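How to Clear and Reset a Table During a Busy Service

Stekovitz Front of House Guides
Last updated 9/16/25

Clearing tables looks like the easiest job in a restaurant and is usually given to whoever started last week. Done badly, it holds up everything else. The kitchen has no plates, the door has a queue, and the people at table six are looking at somebody else's cold chips. This guide sets out how we teach it to new floor staff. It was written for Stiltano, a dining room with 47 seats and one narrow route to the kitchen, but most of it will work anywhere that serves food on plates.

It covers clearing between courses, the final clear, wiping down, and laying up for the next guests. It doesn't cover taking payment or closing down at night, which have their own pages.

Before service

Get your section ready before the doors open. You need:

- two clean cloths, one damp and one dry, and spares within reach
- a spray bottle of the surface cleaner your site uses, labelled
- a tray with a non-slip surface
- a stack of folded napkins
- cutlery, polished and sorted into knives, forks and spoons
- clean glasses, right way up for lunch, upside down if they'll be standing overnight
- salt, pepper and whatever else lives on the table, already filled
- somewhere to put used linen and somewhere separate to put rubbish

Check where each of these is kept. If you are working a section that isn't your usual one, walk it first. Staff lose a lot of time in the first half hour looking for spoons.

Fill the station to the level you'd want at the busiest point of the night. On a quiet evening you will put some of it back, and that is fine.

Look at the booking screen as well. We use Twal, which shows the next booking against each table. If table four is booked at seven for five people and at a quarter to nine for two, you know before you start that a chair has to move. Make a note of the tight ones. Anything with less than fifteen minutes between bookings should be at the top of your list.

Setting up tubs and bins

Plastic tubs are cheap and it's tempting to use whichever one is nearest. Decide what each is for and keep to it. We have one for used napkins and cloths, one for cutlery in soaking water, and a lined bin for rubbish. Food waste goes in the caddy by the pot wash and nowhere else.

Different colours help when people are in a hurry. Lids don't help at all during service, so take them off and put them under the station. Don't stack an empty tub on a full one.

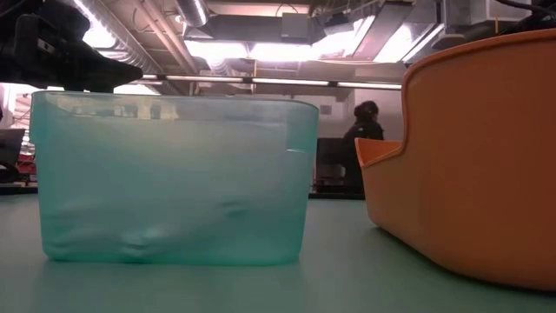
Aqua-green tub on a pale green tabletop, with an orange bin beside it.

A tub that holds cutlery gets heavy quickly. Fill it halfway with water and no more, and change the water when it goes cloudy. Sharp knives never go in. Hand them to the person on pot wash or lay them flat on the side with the handles towards you, and say out loud that they're there.

Clearing between courses

Wait until everybody at the table has finished. This is the rule that gets broken most often, usually because the waiter has seen one empty plate and has a free hand. Taking it makes the slower eaters feel rushed. The exception is a guest who has pushed the plate away or asks you to take it.

Signs that people have finished:

- knife and fork side by side on the plate
- napkin on the table
- plate moved towards the middle
- nobody has lifted a fork for a few minutes

If you aren't sure, ask. "May I take these for you?" is enough. Avoid "Are you still working on that?" and avoid "Have we finished?" Don't reach for the plate while you are asking.

1. Start with the guest who is easiest to reach without leaning over anyone. Some houses insist on clearing from the right. Do it where you can, but in a booth or against a wall you will have to clear from wherever you can stand.

2. Pick up the first plate with your right hand and pass it to your left. Hold it with the thumb along the rim and the first two fingers underneath. Keep the fork under your thumb so it doesn't slide.

3. Step back and to the side before you take the second plate. The plate in your left hand should be behind the guest's shoulder, out of the way of their face and their drink.

4. Rest the second plate on your forearm and the base of your thumb. Move the cutlery to the first plate, with the knives tucked under the fork.

5. Scrape any leftovers on to the first plate, turned away from the table. In a formal room, don't scrape at the table at all. Carry fewer plates and do it at the station.

6. Add the other plates on top of the second one. Three or four dinner plates is plenty. Five is possible, and you'll regret it if a child runs out in front of you.

7. Take side plates and bread last. Leave water and wine glasses unless they are empty and the guest has moved on to something else.

Ask about the food once, early in the course, and not again when clearing. If a plate is coming back nearly full, say something: "Was everything all right with the fish?" Then tell the kitchen what you were told, in the same words.

The final clear

Once the guests have paid and stood up, say goodbye before you touch the table. Nobody should have to put their coat on around a person with a tray. Look at the seats and under the table for phones, scarves and umbrellas while they're still in the building. Anything found later goes to the manager with the table number and the time written on it.

Glasses go first, on the tray, never in a stack and never with fingers inside. Put the heavy ones nearest your body. Cups and saucers are next. Saucers can be stacked, and cups can go two high if they're made for it. Plates follow in the order described above.

Napkins come off last. Paper goes to rubbish and linen goes to its own tub. Shake linen out over the plates before you drop it in. More teaspoons leave a restaurant in the laundry than in handbags. Our laundry service, Rilent, sends back whatever it finds, but only in March when the contract is renewed, which is a long time to be without spoons.
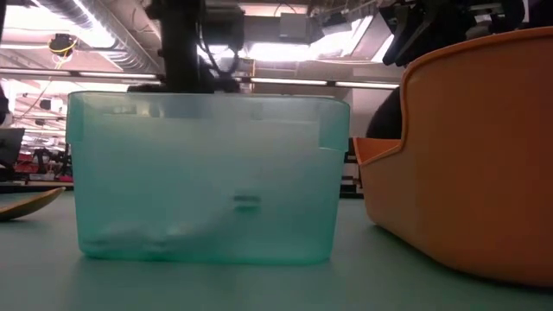 Frosted teal bin with a pile of crumpled white items at the bottom.

Empty the linen tub when it reaches the rim. Pressing it down with your hands to get more in is how people find the steak knife that somebody missed. Use the bag ties, and don't leave a full bag in the corridor.

Wiping down

Push crumbs into a folded cloth or on to a plate. Never brush them on to the floor or the seat. Spray the cloth and not the table if there are guests close by, as the mist carries further than you would think.

Wipe from the far side towards you in straight lines, then do the edges. The underside of the edge is worth a wipe too, especially after families. Dry with the second cloth. A table left to dry by itself will show streaks under the lights, and a menu put down on it will stick.

Then do the following, every time:

- chairs: seat, top of the back, and any cushion
- salt and pepper: wipe, check the level, check the lids are screwed down
- menus: wipe both sides if laminated, throw away if torn or stained
- floor: look for dropped food, and deal with anything wet straight away

For a spill on the floor, stay with it and send somebody else for the sign and the mop. If you are alone, put a chair over it while you go.

Laying up

Check the number of guests for the next booking before you lay. Laying for four and then taking two away in front of a couple makes the table look like a mistake.

Place the chairs first so you know where the settings go. Put the napkin in the middle of each place, knife on the right with the blade facing in, fork on the left, all about a thumb's width from the edge of the table. The water glass stands above the tip of the knife. Hold cutlery by the handles and glasses by the stem or the base.

Stand back and look at it from the height of a seated guest. Bend your knees if you have to. Smears on glasses show from there and don't show from above.

Last of all, mark the table as ready on the screen. A clean table that still shows as dirty might as well be dirty - the person on the door can't see round the corner.

How long it should take

A table for two, cleared and relaid, should take one person three minutes once the guests have gone. A table for four takes five. Larger tables are a job for two people, one clearing and one wiping, and the person clearing should not come back to help lay until their hands are washed.

New starters will be slower. Let them be slow for a few shifts. Our busiest lunch so far was 71 covers, and the delays that day came from a broken glass at one table and an empty cutlery drawer, both of them the result of rushing or of poor preparation.

Common problems

The next guests are already standing at the table. Ask them politely to give you a moment and offer a seat at the bar. If they sit down anyway, clear around them, bring the tray to the table and wipe last. Don't sigh.

A guest stacks the plates for you. Thank them and take the pile as it is, if it's safe. Re-stack at the station.

A guest snaps at you for clearing too early. Apologise, put the plate back if nothing has been scraped on to it, and leave the table alone for ten minutes. Let the manager know if it goes beyond that.

Someone has left but their coat is still there. Treat the table as occupied. Check the toilets and the smoking area before you clear anything.

The pot wash is backed up. Stop bringing plates and scrape and stack at the station, large at the bottom. Then go and ask what they need. It's usually rack space, and sometimes a glass of water.

Related guides: Carrying a Full Tray, Polishing Glassware, Closing the Section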